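We use cookies to remember your preferences and to see which articles people read. Accept all | Manage settings

The second desk of violas deserves better

By our music columnist
December

Every town orchestra I have ever sat in keeps a list of its soloists. Ours is painted on a board in the corridor at Brarano Hall, in gold, going back to before the heating worked. There is no list of second violas. I have been one for most of my adult life and I would like to make a modest case for us, or at least for what we do to the people sitting in front.

The occasion for this grumble is the new funding scheme from the Guvico Trust, which has 525 pounds per head to spend on "exceptional young instrumentalists" in our part of the county. I have nothing against exceptional young instrumentalists. I have turned pages for several and been corrected by one. But read the form and you find that the money is for lessons, masterclasses, competition entry and the hire of a pianist. Ask it to pay for a term of sitting in a section, playing off-beats, and the form has no box for you.

I think this is a mistake, and a fairly expensive one. We have decided that the way to make a musician is to take a talented child out of the room where everybody else is playing and put them in a smaller room with a mirror. They come out with a fearsome concerto and no idea how to follow a conductor who has lost his place. I have watched a boy who could play anything you put in front of him come in four bars early, fortissimo, in a Christmas carol, and look round at the rest of us as though we were the ones who had wandered off.

The youth orchestra at Bilyk used to take anyone who could hold an instrument the right way up. It was not a lovely sound. The Dvořák had a sort of agricultural quality. But the good ones learned to listen, the weak ones learned to count, and some of the weak ones quietly became the good ones when their parents had stopped asking. Last season it went over to auditions. It now plays very cleanly, to an audience of 100, most of them related to the brass.

The argument for auditions is always standards. You can't stretch the best players, I'm told, if the back desks are holding on for dear life. There is something in that. I have held on for dear life and I know it isn't restful to sit near. Still, I notice that the adults who turn up to play on winter evenings, thirty years after their last exam, are hardly ever the ones who won things. The winners gave up at nineteen, when they met the other winners.
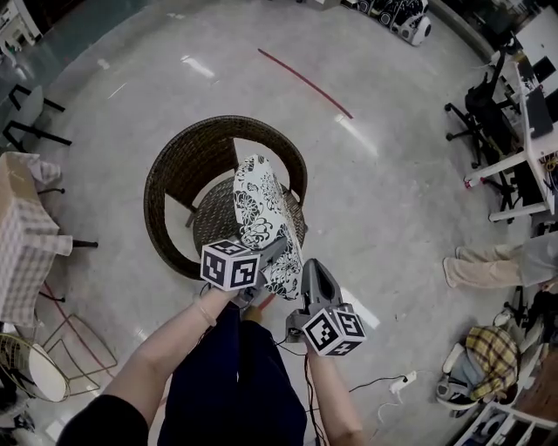
So what would I do with the money? The Trust's own leaflet puts this year's pot at 1,740 pounds for ensemble projects, across the whole county, and 1,356 of that has already gone on a set of chime bars and a marquee. I'd start by turning the thing upside down. Pay for the hall. Pay for the music, so that three cellos aren't reading one photocopy with the bottom line missing. Pay someone patient to take the second violins off into the kitchen and go through the hard page slowly. The soloists can come too, and I would sit every one of them on an inside desk for a year, turning the pages.

The Rarkon Festival tried something like it a while back, with children and grown-ups mixed up together and no auditions at all. The reviews were polite. The tuning was a matter of opinion. I was next to a girl of eleven who told me, during the slow movement, that I was using too much bow. She was right – I've been using less ever since – and I can't think of a masterclass that would have had me in it to be told.

Applications to the Guvico scheme are open until the end of the month. I have written "second viola" in the space marked "solo discipline" and enclosed a covering letter.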